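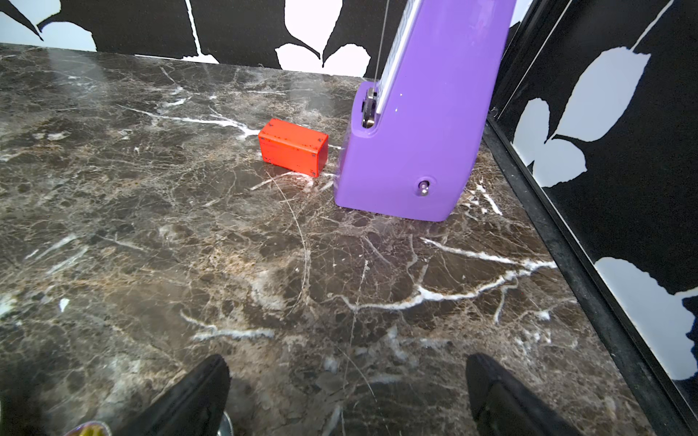
How do I follow a recount without losing my mind?
Posted in Politics & News > Elections

Hello all, I've been reading this board for ages and finally have something to ask. We had our county council race in November and the seat in my district came down to 66 votes, out of 2965 cast. The losing side has asked for a recount, and now everybody I know has a different story about what's going on. My brother-in-law swears they found a box of ballots in a closet. The fellow at the hardware store says the recount has been over for days and they're hiding it. The Timmermans campaign (that's the one that's behind) puts out an email every morning that makes it sound like the end of the republic, and the other side puts out one every evening that makes it sound like a tea party.

I used to get my news from a blog that rounded up all the local papers, but it has turned into mostly jokes in capital letters about one candidate's hair. I like a joke as much as anybody, but I'd also like to know who my councilman is! Where do regular people go to find out what is happening with a recount? And can I go and watch, or is that only for lawyers?
- Purodora

Cor Van der Linden
Welcome, and good for you for asking. I sat as an observer for a recount in my own county some years back, so take this as one person's experience, and your state may do it differently.

Start with the county clerk or the election office, whichever one you have. Call them up on the phone. I know it feels old-fashioned, but the people who answer are usually glad to get a polite question, and they can tell you the date, the place and whether it's by hand or by machine. Ask if there's a public notice and where it's posted - ours was on a page of the website I would never have found by myself.

As for watching, in many places the public can sit in, though you may be kept behind a rope or a table, and the people who stand close enough to read the ballots are often named by the campaigns. Bring a sweater and something to eat. Ours began at 8:30 in the morning and we had 474 ballots to go through from one precinct alone, and by lunch my back was killing me. It was slow and very quiet and I enjoyed it more than I thought I would. We argued for a good while over one ballot where the voter had circled a name and then written "sorry" next to it.

On the box in the closet, ask the clerk that too, in just those words. Sometimes there's a dull story behind it, like a batch of absentee ballots that were stored in a different room and logged there, and sometimes there's no box at all. And I'd let the campaign emails pile up unread until the count is certified. Both of them want your donation.

Grurnix
its all decided ahead of time anyway. my cousins race had a recount and it moved 3 votes. save your gas

Draltau
Three votes moving sounds like a recount doing its job to me, Grurnix, but I won't start that up again.

Purodora, one thing to add to what Cor wrote. See if your library has the weekly paper, the printed one. Ours only has nearly 765 subscribers left, but they still send a woman to every single county meeting and she writes down who said what. I learned more from her half a column than from a month of the blogs, and I read a lot of blogs. Also, check if the council minutes are posted. They run a few weeks behind where I live, so you'll want the paper first and the minutes later on. Let us know who wins!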